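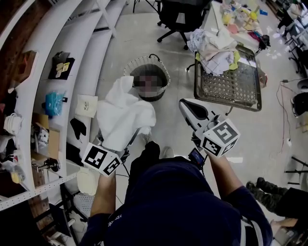 Towels that stay soft: what I learned in my laundry

By Paraskevi Michailidis

When I moved from my parents' flat to our house in Hultorow, I brought with me nine bath towels, a wedding present from my aunt. After two winters they were grey and stiff like cardboard. I thought they were finished and I wanted to cut them for rags. My neighbour Sotiris Nikolaidis, who has worked many years in a hotel laundry, told me to wait and gave me some advice. I have added my own experience and I write it all together here for readers who have asked me.

Washing new towels

Wash new towels before you use them, by themselves, in warm water. They come from the shop with a finish on them, which makes them nice to touch but they do not dry you well. Dark colours I wash alone three times. A half cup of white vinegar in the first rinse is enough. It does not fix the colour, as many people believe, but it helps the finish to come out.

How much detergent

Use less than the packet tells you. If the towel feels slippery when it is wet, or if you see foam in the last rinse, there is old detergent inside the loops. My own towels had two years of it. I washed them once with no detergent at all, on the hottest programme the label allowed, and the water was cloudy as if I had put soap.

Our water is hard, so I add a spoon of washing soda with white towels. In places with soft water you do not need it, and I would not use it on coloured ones.

Do not use fabric softener on towels. It covers the cotton with a thin layer and the towel pushes the water around your back. I know that many of you like the smell. Put it with the pillowcases.

Do not fill the machine

You should be able to put your hand, standing upright, between the clothes and the top of the drum. Towels become very heavy with water and they need place to move. I wash four big ones together, and no jeans with them. Zippers and hooks pull the loops.

Drying outside

Before hanging, take the towel by two corners and shake it hard, five or six times. This lifts the loops again after the spin. Then hang it by the short side with a good fold over the line, so the pegs do not leave marks in the middle. On a windy day it comes in nearly as soft as from the dryer. On a still, hot day it becomes stiff, and then I bring it in a little damp and finish it ten minutes in the dryer on low.

From September I begin to hang outside again in the mornings, after nine, when the dew is gone from the line. Wipe the line first with an old cloth. I forgot this once with white towels and had a grey stripe across all of them.

Between the washes

A wet towel should never wait in a heap, on the floor or in a basket with a lid. In a few hours it begins to smell, and this smell is difficult to remove. Spread it fully on a rail. Hooks are pretty but the folds stay wet. In our bathroom we have one rail for each person, and I wash after three or four uses.

If the smell is already there, soak the towels one hour in hot water with a cup of vinegar, then wash as usual. Never mix vinegar with bleach, the fumes are dangerous. If it does not help, look at the machine. The rubber seal at the door was the true reason in my house, and when I pulled back the fold I did not enjoy what I found.

Pulled loops

Do not pull the thread. Cut it with small scissors at the level of the other loops. Terry cloth is woven, so it will not run like a stocking.

When they are really old

Cut them in squares and sew a zigzag on the edges, or you will find fluff in every corner. The thick ones are good for the car and for drying the dog. The thin ones I keep under the sink for windows. If you have too many, ask at an animal shelter. The one near us takes them clean and with any colour, but please telephone first.

Next time I will write about tablecloths and how to take out candle wax.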